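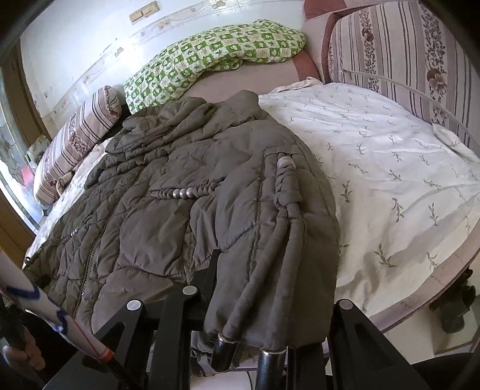
# kitdale-closet

My winter coat notes, kept in a repo for the very silly reason that I already had one open when I started them. It's mostly a text file of every jacket, coat and vest in the house, plus how I fold each one so the closet door will close!

The brown-gray puffer is where it all began. Quilted, padded all over, zipper down the front, a drawstring with a little pale bead on the end (beads are a pain, more on that below). It lives on the bed between November and whenever I give up and put it away, and I wanted a fold that didn't turn it into a giant pillow.

## What's in the folder

- `coats.csv` has 13 rows, one per item. Columns are name, color, closure, hood, shelf and last washed
- `folds.md` is the how-to part
- `wishlist.md` is nothing to do with folding, please don't judge me

The `hood` column says `tucked` for anything where I couldn't be bothered to unroll the collar and check. I'll fix it.

## Folding a puffer

1. Lay it on the bed, front up, and zip it all the way. If the zipper snags, stop and pull the lining out of the teeth before you try again.
2. Smooth it from the middle outward with flat hands. You won't get every wrinkle and that's fine.
3. Tuck the drawstrings inside. I lost a bead to the vacuum last winter and I'm still sore about it.
4. Cross the sleeves over the chest, cuffs pointing down.
5. Fold each side in, then roll from the hem up, kneeling on it as you go (slowly! let the air out).
6. Two wide elastic bands, one near each end.

Pao-chu Man sent me the kneeling trick and it's so much better than my old way, which was basically hugging the coat and hoping.

## Shelves

Shelf 2 is for puffers only. Shelf 1 is wool and anything heavy, and the vests go wherever there's a gap. I tried vacuum bags for a while and the filling stayed flat for days after I opened them, so I'm back to bands.

## To do

- wash dates for the bottom four rows
- work out if the long parka even fits on a shelf
- find a matching bead

If you've got a good fold for a coat with a fur hood, open an issue. I have one and it's beating me.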